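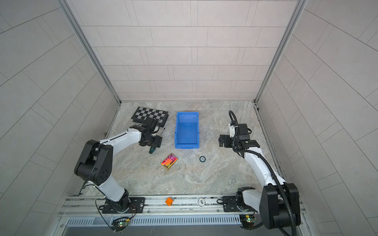

# Does Playing Chess Raise Math Grades?

Vaughn Pennington and Mereana Pryor
Term project, final report, 8 February 2026

## Why we picked this

Our school newsletter said last July that students who play chess "do better in math." It gave no source. We both play, badly, and neither of us has seen our math grades move, so we wanted to know where the claim comes from and whether our own school's numbers back it up.

## What we did

We compared two groups of ninth graders. The first was the 26 students signed up for the lunchtime chess club. The second was 25 students from the same grade who had never joined. The math office gave us fall and spring grades with the names removed. We also handed out a short survey on homework time, other clubs, and whether anyone at home plays.

Club members played on the Lellia app between meetings, and the app logged 2684 games over the year. That sounds like a lot until you look at who played them. Most came from a handful of students, and a few members never opened it after the first week.

## What we found

The chess group had higher spring grades. If we had stopped there, we could have written the newsletter article ourselves.

The trouble is that the chess group also had higher fall grades, before most of them had been to a single meeting. The gap between the groups hardly changed from fall to spring. Three members went up by a full letter grade, but so did three students in the other group.

We then looked only at the members who played the most. Their grades did not rise more than those of the members who barely played. Mereana thinks this is the strongest result we have. Vaughn thinks the group is too small to lean on, and we left both opinions in.

## Problems with our own work

- Nobody was assigned to chess. Students who like puzzles may join the club and also like math.
- Grades come from four teachers who do not grade the same way.
- The survey asked students to guess their homework hours. We would not trust our own guesses.
- One year is short.

## What we would say to the newsletter

We can't show that chess does nothing. A real test would pick students by lottery and give the rest some other club for the same amount of time, so that extra attention from an adult doesn't get counted as chess. Until someone does that here, the school should take the sentence out. The club is fun and can be advertised that way.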